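Jendoten 睡前放松音频集 说明文件

先说一句,这份说明是我边整理边写的,有点啰嗦,请多包涵!

这个数据集收的是给小朋友听的放松类中文音频文字稿,外加每段的时长和背景音乐标注。一共1085条,来自212个录音,大部分是我和Viola Martinelli在Dandville录的,剩下的由Abella那边的朋友授权给我们用。内容有呼吸练习、睡前小故事,还有讲考试紧张、换新学校这类事情的短篇。

目录结构很简单:
text/ 文字稿,一条一个文件,UTF-8
meta.csv 编号、时长、适合年龄、主题
music.csv 背景音乐的类型和起止时间

年龄那一栏是我自己听完填的,主观得很,拿去训练分类模型之前最好再看一遍。主题标签目前有17个,“害怕”和“担心”老是混在一起,我改了三遍还是不满意(欢迎来吵架)。
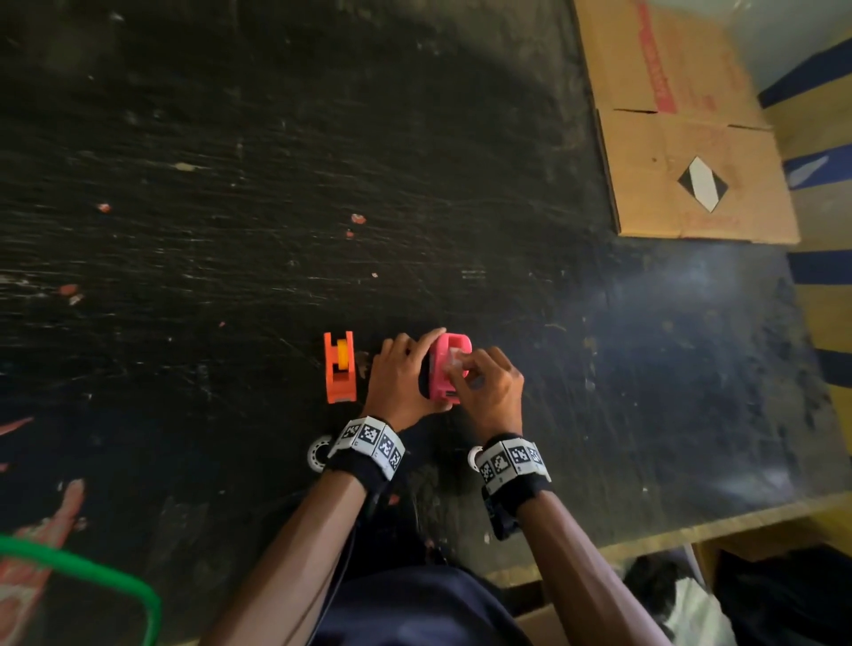
Jhun Dalisay在六月留言说,他用文字稿做断句实验,发现故事类里的停顿记号前后不统一,有的写省略号,有的写“停”,问能不能统一成一种,另外希望把停顿的秒数也标出来。

统一记号这件事已经做完了,现在全部写成“(停)”。秒数嘛,得一条条重新听,目前只补了大概15条,存在meta.csv的pause列里,空着的就是还没听到。

还有几个已知的小毛病:Dradbridge那一批录音底噪偏大,时长标注可能差一两秒;有几篇故事的结尾存在两个版本,我都留着,文件名后面加了b。

用的时候请注明出处,非商业用途随意。不要拿它去做哄睡效果的评估,我们没有收集过孩子听完之后的任何反馈。发现错别字直接提issue就行,我一般晚上九点以后看。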